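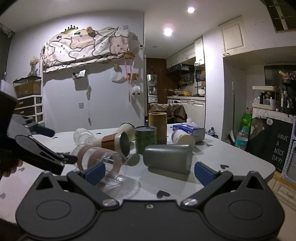 I. Preda
Hunting diary, Parnthorpe Rod and Gun Club

November, evening

My boots are standing by the stove with newspaper inside, and I want to write this before I sleep, so that I do not make it nicer tomorrow than it was.

I woke up before the alarm. The wind had turned in the night, I could hear it on the other side of the house, and I lay some time and thought about which stand I should take. All week I had planned for the creek stand. With a wind from the east the creek stand is bad, the scent goes straight into the hemlocks where the deer sleep, and I have made this mistake two years ago and saw only tails. So I changed my mind in bed. I would go to the old orchard.

Coffee, bread with cheese, one boiled egg for the pocket. The truck did not want to start at first. I drove slowly on the Parnthorpe road, where there are always deer in the ditch at this hour, and one raccoon looked at me from the bridge like I was the one who should explain himself.

At the gate I signed the club book. The last permit in it was 3006 and the ink was old, so I was alone on this side of the hill. I put my orange vest on already at the truck. In the first years I put it on only when I was sitting, and an older member spoke with me very seriously about it. He was right. I was ashamed for a month.

The walk to the orchard is uphill and the leaves were frozen. Each step was like stepping on potato chips. I walked the way I was taught at home as a boy, three steps and stop, two steps and stop, so that it does not sound like a man. I do not know if the deer believe it. I sat down 30 minutes before legal light with my back against the big apple tree, the one with the split trunk, and waited for my heart to become quiet.

I like this part the most and I have never found the English words for it. In my first language we have one word for the time when it is still dark but the dark has become thin. Here people say "gray light", but gray light is later. First came the small birds, then a crow, then far away a chain saw, which I think is too early for a chain saw.

The first deer was a doe with a young one of this year. They came from the stone wall and ate under the far trees, where there are still some apples, brown and soft. The young one took an apple too big for its mouth and had to hold its head up to chew it. I did not lift the rifle. I have a doe tag, but I had decided before the season that I will not shoot a doe with a young one next to her. It is allowed, and other members do it, and the biologist at the spring meeting explained that the fawn can live well alone by November. I believe the biologist. I still do not want to do it.

They stayed a long time. My left leg fell asleep. When they finally went down to the creek (to the creek, of course, where I was not sitting) I moved my foot and a red squirrel began to shout at me from above, and it did not stop until the sun was on the wall.

Then the buck. I saw first only a line that was too horizontal for the woods, and this line was his back. He stood behind the blackberries on the other side of the orchard. I had measured that place in September with the Kaltton rangefinder, 125 yards to the leaning post, and he stood just beside the post. Through the scope I could see one side of the antlers well, and his neck, which was very thick. I could not see the shoulder. There were branches on it, not thick ones, maybe like a pencil.

I had the safety off. I want to write this down correctly. I had it off and I breathed out, and I waited for him to make one step. He looked at the place where the doe had been. He put his nose down, then up. A pencil branch can turn a bullet, I have seen it on paper at the range, and then you have a deer with a bad wound and a long and terrible day. So I waited. He made his step, but he made it backward, and then he was only sound.

I put the safety on again. My hands were shaking so strongly that I laughed without noise.

I stayed until noon and ate the egg. Nothing more came except a grouse, which walked over the wall very slowly, like an old lady in a church. After noon I went to look at the place by the post. He had left good tracks in the soft ground, wide, with the dewclaws showing behind, and there was a rub on a young maple as high as my belt, still with wet bark hanging. I followed the tracks to the property line and there I stopped. The land on the other side belongs to the Fankhauser farm and I have no written permission this year. I must ask. I should have asked in August, but in August I am lazy, and I also find it difficult to telephone in English when I want something. In person is easier. I will bring them a jar of the plum jam.

In the afternoon I cut two small branches at the orchard stand where they touch my sleeve, and I picked up an old plastic shell which was not mine. It was a total of 5 miles on my feet today, with all the going around, and I feel it in the hips.

At home I cleaned the rifle, although it was not fired, because of the frost. My wife asked if I saw something and I said yes, and then I talked through all of dinner, first in English and then not.

For next time: thicker socks. The thin gloves are good for the trigger but not for the sitting, so take both pairs. Look at the wind before choosing and not only the evening before. Ask about the blackberries, if the club lets me cut a small window in them after the season. And put a seat cushion in the truck, the blue one from the boat.

The wind should stay in the east until tomorrow. I set the alarm for the same time.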